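# Why Do Plates Come in So Many Colors?

Open my kitchen cupboard and you'd think a rainbow had moved in. I love colored plates, and I always want to know where the color comes from!

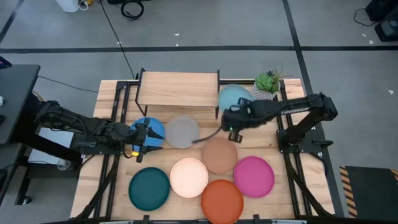 So let's start with clay. Lots of plates begin as plain old clay, the squishy stuff that comes out of the ground. A potter shapes it, lets it dry and bakes it in a super hot oven called a kiln. My kiln goes up to around 2373 degrees Fahrenheit (your oven at home probably stops near 500, so please don't try it there).

Next comes the glaze. Glaze is a mix of water, ground-up minerals and the stuff that makes glass. It looks like thin, boring paint when you brush it on, and the color can be totally different after baking. I once painted a bowl with something pinkish gray and it came out bright blue!

The secret is metal. A tiny pinch of cobalt makes blue. Copper often makes green, and iron can make brown, yellow or even black, depending on how much you use and how much air is in the kiln.

Then you wait. I leave my kiln shut for 13 hours after it switches off, and that's the hardest part of all (I peeked early one December and cracked 2 mugs).

Want to try mixing colors yourself? Grab some air-dry clay and poster paint and make a mini plate. Just keep it for buttons or beads, and don't eat off it!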